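In Defense of the Mismatched Drawer

By Dulce Becerra

My grandmother set the table every evening at 5 with forks that had come from four different households, and I was well into my twenties before I learned that this was supposed to be embarrassing. A friend had invited me to see her new apartment, and she pulled open a drawer to show me a full set from Koster, all of it lying in its tray like sardines. It was beautiful, I'll say that. I went home and looked at my own drawer and felt, for the first time in my life, a little bit poor.

I have been arguing with that feeling ever since, and I'd like to argue with it here, if you have a few minutes and perhaps a cup of coffee.

We are told now, from every direction, that a home ought to match. The catalogs that come to my mailbox (the Arnent one arrives every September, thick as a phone book) show kitchens where each bowl is the brother of the next bowl. You can buy the whole business in one afternoon. I priced it out last fall, purely out of curiosity, and a kitchen's worth of plates, glasses and flatware came to about 800 dollars before tax. That is a lot of groceries, and I would have had to do something with all the perfectly good things I already own.

Because they are perfectly good! A soup spoon doesn't taste of its pedigree. My favorite one came from a rummage sale in Udow, where I paid two dollars for a coffee can full of odds and ends, and I reach for it before any other. I think of that town when I eat my soup, and of the rain that day, and of my sister complaining in the car the whole way back.
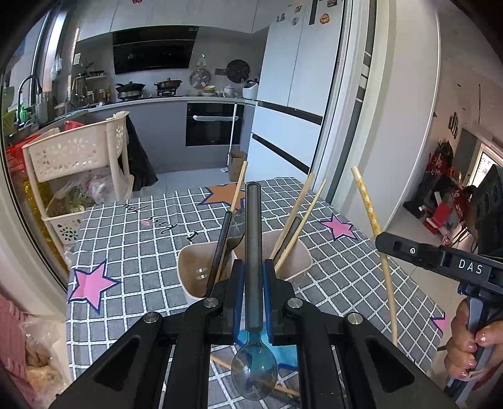 Chopsticks light and dark, and a blue spoon for company.

Now, I know what my tidy friends will say, and some of them have said it to me at length. They say that matching things are restful to look at, and that life is cluttered enough. I have some sympathy for this. After a long day I don't want to hunt through a drawer for a lid that fits, and there is a difference between a household with a history and a household with a problem. I have thrown out a cracked pitcher or two in my time - with ceremony, but I threw them out.

Still, I notice that the matched set makes people nervous. Break one glass and the set is broken. Break a glass at my house and you have only made room for another one, and I'll probably tell you where the old one came from while I fetch the broom.

So the next time you're tempted to start over, leave the catalog on the counter for a week and have some people to supper first. Give the odd fork to whoever you like best.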